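Chapter 6
Working Rules for Hand-Held Demonstration 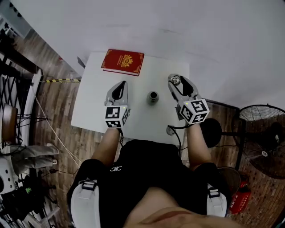

Figure 6.1 Two hand-held grippers with marker cubes in use over a small table. Photo: Lachlan Sutcliffe / Silton

A robot arm that is fixed to a bench and fenced off can be covered by a fairly short set of rules. The hazards are known, the reach is known, and people stay outside the fence while the arm moves. Hand-held demonstration is different. A person carries the grippers, does the task with their own arms, and the record of those movements is used later to train a machine. There may be no powered arm in the room at all.

For this reason many groups began the work with no written rules. The standards they already had were about moving machinery, and a person picking up a cup did not seem to fall under them. The problems that followed were mostly ordinary ones: tripping on cables, sore shoulders, recordings that had to be thrown away, and arguments over what counted as a finished task.

This chapter deals with the rules for such work. Chapter 5 covered fenced cells and shared workspaces, and the material on stopping distances there is not repeated. Readers who have not met fiducial markers before should read Section 2.4 first.

What you will learn

After working through this chapter you should be able to
write a setup check for a two-handed demonstration station
state who may stop a session, and how
set limits on session length and rest
decide whether a recording should be kept, flagged or discarded
keep a log that someone outside the group can follow

Key terms

Demonstrator. The person who holds the grippers and carries out the task.
Session lead. The person responsible for the station while recording is under way.
Episode. One attempt at a task, from the start signal to the end signal.
Reset. Returning the objects to their starting places between episodes.
Work zone. The table and the floor the demonstrator may need to step on.

6.1 A case from Tuhiwai

The Tuhiwai laboratory adopted its first station rules on 1 November 2021. Before then, each demonstrator had set up the table in their own way. Sneha Thakur, who ran the program, had a store of 500 episodes from one household task and found that 73 of them could not be used. In 40 of those, the markers on one gripper had been hidden from the camera for part of the movement, usually by the demonstrator's own sleeve or by the other gripper. The rest had a mix of faults, the most common being a reset that was never finished.

None of these faults had hurt anyone. But when Thakur went through the session notes she also found entries about cables. One demonstrator had stepped back from the table and caught a heel. Another had asked for the harness to be loosened and was told to wait until the end of the batch. Neither entry had been passed on, as there was no rule that said it should be.

The first version of the Tuhiwai rules ran to 12 pages and was hardly used. Session leads said it took too long to find anything. Elżbieta Tokarz rewrote it the following February as a single sheet for the station and a longer document for the office. The split between a short sheet and a full document is now common, and it is the form used in this chapter.

6.2 What the rules need to cover

Start with the floor. Cables that run from the grippers should leave the table on the demonstrator's side and be gathered so that they do not cross the path of a foot. Any cable that must cross the work zone is taped down or covered. Seats, fans and stands that are not part of the task go outside the zone, and the zone is marked.

Next is the equipment the demonstrator wears. A harness is adjusted before the first episode and checked again at each break. The demonstrator must be able to open the buckles without help. A request to adjust the harness ends the current episode, even if the task is nearly done – the episode is logged as stopped and no reason needs to be given.

Then the markers. Every printed face is inspected for dirt, glare and lifted corners. Sleeves are short or rolled above the wrist. The session lead moves each gripper through its full range and confirms that tracking holds before recording begins.

Last come the objects. The task sheet lists each one and its starting place. Anything on the table that is not on the sheet is either removed or written into the log. Some tasks call for extra objects as clutter, and in that case the clutter is listed too.

6.3 Who may stop a session

Anyone in the room may stop a session. The rule is simple to write and harder to keep, particularly when a visitor or a new member of staff is the one who sees the problem. At Kunus, Aled Parri has each new arrival call one stop during training so that the word has been said aloud at least once. The session lead alone decides when recording starts again, and writes down the time and the cause.

Before you read on

Look again at Figure 6.1. Using the four headings in Section 6.2, write down what you would check before the next episode, and mark which of your checks could not be made from a photograph.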